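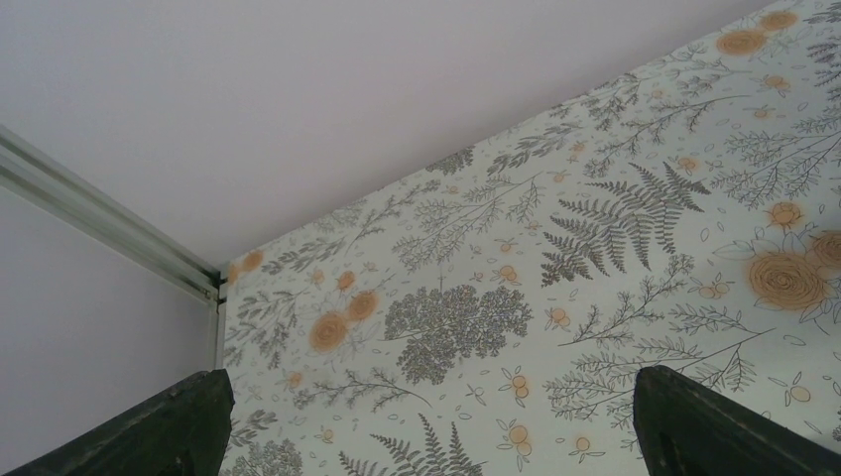
I'd been trying to get Dalal Nassar to talk to me for months, and when she finally said yes it was on one condition: I had to play her first. So I did. I lost, then I lost again, and then she put the kettle on and told me I could ask whatever I liked.

If you've read this site for a while you'll know I'm nosy about rooms where people play games, and the chess room in Dalal's house in Taltdale has been on my list since Bilal Abou Jaoude mentioned it to me last December. "It's all ferns," he said. "You'll either love it or you'll need to lie down." I loved it! The wallpaper is white with gray-green ferns and leafy sprigs drawn all over it, and in between there are these fat orange roses with swirly petals, the kind you'd doodle in the corner of a notebook while on hold.

"Roses were the sticking point," Dalal told me. "I wanted just the ferns. My husband Fouad said just the ferns would be like living in a salad."

They'd brought home 9 samples from a shop called Floleo and taped them all up, and then lived with them for so long that visitors thought it was the finished wall. (I would absolutely have told her to leave it that way.) The winner was a pattern called Stendevine. She says she still finds bits of it she hasn't noticed.

"When somebody takes forever over a move, I look at the wall. There's one big fern, with the leaves going out evenly on both sides, and I know that one very, very well. That's the fern I look at when Abla is thinking."

Abla would be Abla Hijazi, her oldest chess friend, and yes, I've since been told the thinking is legendary. Their longest single game ran over 2 evenings, with supper in the middle and a bedtime in between.

I asked about the ceiling, because it's such a quiet color next to all that leaf. She calls it white. I call it lavender, at least a little bit, and we went back and forth on that for longer than either of us would like to admit. She did give me the story of the silvery grooved strip that runs along where the plain wall meets the ceiling and then straight down the corner. Fouad put it up himself and she was against it.

"I said it would look like a shop. Then he did the corner where the plain wall stops and the paper starts, and it was so neat, I had to go and apologize. He was up the ladder. I apologized to his shoes."

Then we got on to the cloth, and this is where I learned that Dalal doesn't do things by halves. Having papered with ferns, she went and covered the playing table with ferns too: pale gray-white fabric with gray leaves and little round orange and peach flowers sprinkled across it. I asked if she'd worried it would all be too much.

"It IS too much," she said, very happily. "A bare table is noisy. You put a piece down, clack. You put a cup down, clack. With a cloth you can hear yourself think. And if you lose a pawn on it you have to really look, so people are careful."

Does she lose many pawns? "Fewer now. We've gone magnetic."
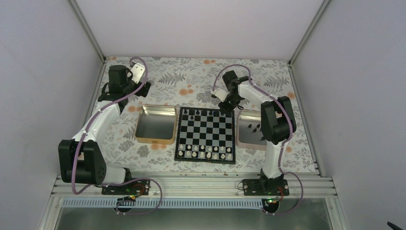 The little magnetic board in its usual spot, ferns and all.

The board is a small one with a black frame, black and light gray squares, and I confess I'd been expecting something grander. Big carved pieces, a bit of velvet. Dalal does own a set like that. It was her father's, and it stays in a cupboard at her sister's place.

"Everybody thinks you graduate to a big set," she said. "I went the other way. With a big set you lean, you reach, your sleeve takes out a bishop. Magnets forgive you. My nephew bumped this table so hard once that my tea went over, and the position stayed put. I was losing, too, so I wasn't even pleased!"

She likes the gray squares as well. Her last travel board was red and white and by the second hour it made her eyes buzz. Black and gray sits nicely on the cloth, she says, and when she gets up to answer the door she can find her place again in a second.

By her own notebook she's played almost 300 games in this room. The notebook is called Farah, by the way, after a cat, and I was shown several pages of it. Each game gets a line with who played, who won and what was eaten. Damián Beltrán appears a lot under "what was eaten," since he never arrives without a cake. He doesn't appear much under "who won."

I asked what she'd say to somebody who wants a corner like this at home and has one small room to do it in.

"Get the table right first. Low enough that you're looking down at the board. Put a cloth on it, any cloth you like. Wallpaper can wait, we waited years. And don't ask your friends about the pattern, because they'll all say stripes."

Would she ever change it? She looked at the roses for a good long while. Fouad, passing the door with the laundry, said no before she could.

"He's hanging the next lot, if there is one," she said. "So I suppose that's a no."

We played one more before I left. I was black and I thought I was doing rather well until she stopped looking at the wall.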